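Vevirthorpe show makes room for flowers that never droop

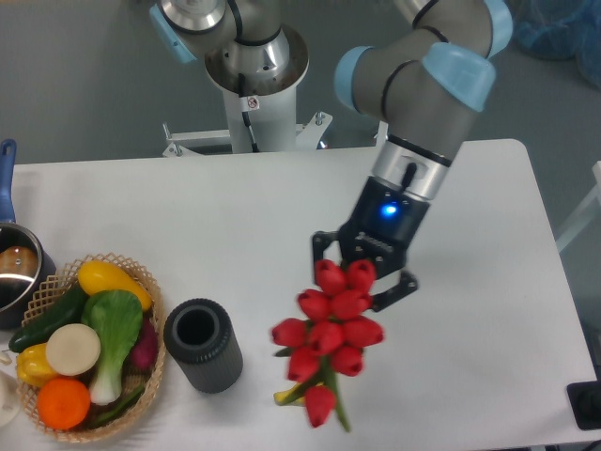 Red artificial tulips, a ribbed vase and a basket of artificial veg.

The Vevirthorpe produce show will have an artificial class for the first time this September, and 33 people have already put their names down. Entries may be flowers, fruit or vegetables, provided none of them has ever needed watering.

"We had complaints about slugs for years," said show secretary Napaporn Thepsuriya. "I look forward to a different sort of complaint."

Judging falls to Þórarinn Hafþórsson, whose real marrows have won at Nurnwood twice. He will mark on arrangement and colour. Taste has been dropped from the score sheet.

Entry forms are at the Bradamari tea room. Dusting is allowed until noon on show day.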